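*Hovley College, Workspace Basics, notes for session 4 (Lacey Pilkington). Bring these with you, I only print spares for the first people through the door.*

Picking up where we stopped last time, with the table. I promised I'd get to mats and small parts and then spent most of the hour on chair casters, so let's do it properly now!

## The tabletop itself

Most of you measured a table for homework, and most of you measured length and width and stopped there. Go back and get me the reach. Sit down the way you'd really sit, elbows loose, and sweep each forearm across the top as if you were clearing crumbs. The patch where the two sweeps overlap is your work area. On a big table it's surprisingly small, and everything you handle with both hands wants to live inside it.

The rest of the top is parking. Parking is fine! You need it. What I don't want to see in your plans is a part parked on the far side of the table that gets used every single minute, so the person is half out of the chair all afternoon. If it's used a lot, it goes at the edge of the overlap, on the side of the hand that picks it up.

Color matters more than people expect. A light wood top is pleasant to sit at and bounces the light around nicely, but pale things vanish on it. White screws, clear caps, bits of natural string – gone. A very dark top has the opposite trouble and also shows every speck of dust. I lean toward a light table with a dark mat on it, and I'll explain why in a second.

## Mats

A mat does three jobs for me. It marks the spot. It stops small round things from wandering off. And it gives you a background, so that an orange or yellow piece pops and your eye goes straight to it.

The dark blue-gray ones in the supply closet (room 1239, second shelf) are my favorites for this. Bright parts show up on them, and they don't glare under the ceiling lights the way the glossy black ones do. Please don't take the glossy black ones. I keep meaning to get rid of them.

Some notes on placing a mat:

- Center it on the person, even if that's off-center on the table. I know it looks wrong from the doorway.
- Keep the long side parallel to the table edge. A crooked mat makes people twist to match it, and they don't notice they're doing it.
- Leave a strip of bare table between the mat and the edge so wrists have somewhere to rest.
- If the mat has outlines or shallow places printed on it, decide what they're for before you start and write that down. A circle with no meaning attached is just decoration, and somebody will put coffee on it.

Wallix sent us a sample with a raised border and I was excited about it for a whole morning, but the border catches your sleeve. Plain flat ones, please.

## Small parts: pegs, blocks, balls

This is the bit where we get the tubs out. Work in pairs, one person handling and one person watching, then swap.

**Pegs.** A tapering body tells your hand which way is up before your eyes get there, and a thin rod or stem on top gives you something to aim with. Try standing one upright on the mat, then moving it a hand's width to the left and standing it up again. Now try it with your elbow hanging in the air and no wrist support. Feel the difference? Write down where the wobble starts (shoulder, wrist, fingertips). In the February group the answers were all over the place, so don't copy your neighbor.

**Blocks.** Easy to park, easy to stack, and they make very good fences. A block stays where you put it, and I use them to mark the edge of a parking area when I haven't got any tape.

**Balls.** Balls are a pain. I give every pair exactly one, and by the break there's always one under the radiator. The trick is to rest the ball against something with a flat side. A block will do. You can also use a saucer or a jar lid, but then you've added another object to the table, and you're supposed to be taking things off it.

Once you've both had a turn, lay your parts out for somebody left-handed if you did right-handed the first time, or the other way around. Don't just mirror it. Sit down and try it, because reaching across yourself shows up really fast once you're in the chair.

## Around the table

Your plan should go past the table edge. I marked 11 plans last week and only a few had anything drawn on the floor!

Chairs first. A tall-backed office chair takes up a lot more room than the little square you draw for it, particularly when it's pushed out and turned. Draw it turned. If it has a mesh back you can still see a bit through it, and in an open upstairs area that keeps the place from feeling boxed in. A thick upholstered back the same height acts like a small wall.

Then bags. People bring bags. They put them on the floor next to or under the nearest chair, every time, and you won't train them out of it, so give the bag a spot on the plan. Ms. Yuen's group at Clungate tried hooks under the tabletop and everyone's knees hated them. A patch of floor behind the chair, out of the walking line, works well enough.

If your space is next to a railing with a drop on the other side, treat the railing as a no-parking line. Nothing small or round within arm's reach of it. I'd also seat people with the table between them and the railing if you can manage it, partly for the view and partly so nobody rolls a chair back into it.

## The second table

A second table close by is a gift, and also where discipline goes to die. It fills up with everything that hasn't got a home. My rules for it:

1. One thing that's nice to look at. Flowers in a small glass vase are great, and keep the vase small, as tall ones get knocked.
2. Whatever the next person needs, laid out with space around it.
3. Screens at the far end, turned so they don't shine at the first table.

Different colors for the two tops help as well. If one is wood and the other is light blue, people say "put it on the blue one" and it gets put on the blue one. I spent a full term saying "the other table" before I worked that out.

## For next time

Sketch one real two-table setup, from directly above, with chairs, bags and anything along the walls or railing. Shade the overlap area. Mark the parking with a P. Then sit at it for as long as it takes to do one two-handed job from start to finish and note every time you reach outside the shading. Pencil is fine, and scruffy is fine too as long as I can read the labels.

Drop the sketches in the tray outside 1254 before we meet. When you do the shading, keep an eye on the mat in particular, and ask yourself whether both forearms get to it from the same side without the shoulders creeping up.
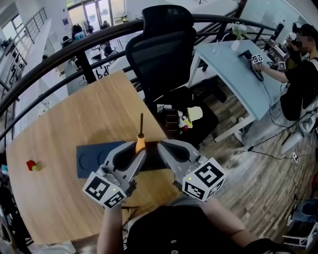 If they do creep up, bring the mat a little closer to the table edge first and leave the chair height alone until you've tried that. Note down where the mat started and where it ended up, and we'll compare in pairs before the break.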